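Tekport arm, bench notes, April

Back on the pick-and-place build after the gearbox swap. The replacement reducer from Pumer went in last night and the backlash at joint two is much better than it was. With the arm extended and the brake on, I can push the wrist sideways and feel one small click where there used to be a visible wobble. I have not put a dial indicator on it yet. Gadisa Moges has the magnetic base at the other bench.

Firmware is unchanged. The only edits today are in the motion config:

Joint two steps per degree recalculated for the new ratio.
Acceleration limit on joint two dropped to 30 percent of the old value until the grease has worked in.
Homing order is now 3, 2, 1, 4. The old order swung the elbow low before the shoulder had lifted, and the elbow cover has the scratch to prove it.
Baud rate on the gripper board left alone.

Homing repeated cleanly all afternoon. One fault at startup, which was the limit switch connector on joint one not pushed all the way in. Added a dab of hot glue. If anyone needs to take that connector off, warm the glue first and do not pull on the wires. The crimps on that harness are bad and I have already redone one of them.

Controller supply: the Sopacua unit is still holding. It dips when all four joints accelerate together, but not enough to reset the board. I put a 2000 microfarad capacitor across the output terminals at the controller end, with a bleed resistor. Polarity is marked on the heat shrink. The fan is loud and I would like to mount the supply under the shelf eventually, with the air intake facing out.

Test objects

We had been running everything on printed cubes, and the cubes are too easy. They are opaque, matte, flat-sided and all the same height. The vision code finds them every time and says nothing useful about how it will do on real bench clutter. Gadisa asked for glass and for something with thin legs, so the new set goes in the white open-front bins against the wall by the sink.
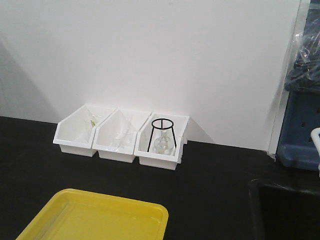 Bins against the wall, flask and tripod stand in the right one.

The stacking bins were chosen for the low front lip. In the deep totes the gripper body hit the rim before the fingers reached the floor, and the planner would give up on anything near the front. With a sloped front there is an approach path that comes in over the lip. The back panel is still a problem for anything standing close to it.

Notes on each object as a target:

Green sprig. Very little height above the bin floor, so depth is close to useless and the mask has to come from color. The color is pale and the threshold I had been using for printed green parts misses it. Widened the hue range and lowered the minimum saturation. It now picks up, along with some noise along the bin edges, which I filter by area. The fingertips need the soft pads for this one. With bare printed tips the fingers meet on the stem or on nothing.

Clear glass in the middle bin. White behind it and white under it, and the glass hardly shows. The depth camera returns holes where the glass is and bin floor where it should be returning glass. Tried treating the holes as the object. That works on a good pass and fails as soon as there is a reflection in the wrong place. A dark liner in the bin would give the edges something to stand out against. Gadisa does not want a liner because the finished demo has to work with plain bins. We can argue about that after there are numbers for both.

Tripod stand with the flask under it. The stand is the easy half. Black wire on white gives a clean outline and the ring on top is a good grasp feature. The planner wants to close on the center of the outline, which is empty space with the neck of a flask underneath it. For now I have added a rule by hand: if the outline contains a hole over a set size, grasp on the rim of the hole. Not elegant, but it stays until the grasp scorer is retrained.

Lifting order for that pair is fixed in the script. Stand first, straight up, no sideways motion until the legs are clear of the flask. The legs splay outward, so the lift itself should be free, but the planner likes to blend the first two waypoints and cut the corner. Blending is off for this move. Flask second, gripped at the neck with the soft pads, force limit at the lowest setting.

The yellow tray is the drop target. It is easy to segment against the black counter and the color does not appear in any of the objects. Reflections off the flat part do move the computed center a little. I fit a rectangle to the outer rim now and take the center from that, and the jitter is gone.

Calibration

Redid the camera-to-base transform after moving the bins. Same printed board as before, taped flat to the counter. The solver settled with a residual of 387 microns, which is better than I expected from a board that has been rolled up in a drawer. Saved as the new default. The old file is in the archive folder with "pre-reducer" in the name.

Keep-out zones need attention. The sink is a box in the planner and the box is too short – it stops at the basin and leaves out the raised rim. Extended it. The blue rack is not in the model at all. It should be a solid block with extra height, to account for the plastic draped over the top, which a depth camera will not see reliably either. Until that is in, the base joint has a software limit on the right side. Please leave the limit on.

Fingers

Printed tips are wearing at the inner corner. I cleaned up the last pair on the Grindura belt with the fine grit, which took the layer lines off but also took off enough material that the tips no longer meet evenly. Next pair will be printed on edge so the contact face does not need sanding. Soft pads are cut from silicone sheet and glued on. The glue wants a full night under a clamp.

To do

Dial indicator on joint two, loaded and unloaded.
Blue rack into the collision model, then remove the software limit.
Run the glass bin with and without a dark liner, same poses, same lighting.
Log gripper current on the flask lift. The force limit is a guess until we have that.
Print fingers on edge.
Reorder M3 heat-set inserts.
Ask Gadisa whether the wall shadow moves enough through the day to matter. The hue filter was tuned in the afternoon only.

Bench power off at the strip. Pads are under the clamp, leave them until morning.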